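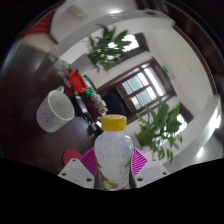 The yellow-capped bottle and the speckled mug, dining table.

Residents of the Gilbert house are reminded that the dining table is to be cleared each Monday evening. I drafted that rule in December and have observed it unevenly.

Matilde Frade, with whom I share the lease, has proposed that standing items be limited to one bottle, one drinking vessel and the red coaster. Everything else is to be returned to its owner's room by 18:00. I have accepted the proposal in principle.

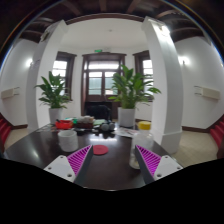

26/08/2013 | Reading time: 1 min

The two plants in white pots behind the table are exempt. They receive good light from the window and will remain in place.

The papers are my responsibility and will be filed under household accounts. The cluster at the back of the table, including the bag of assorted objects, requires a joint decision, and Matilde is away until Thursday.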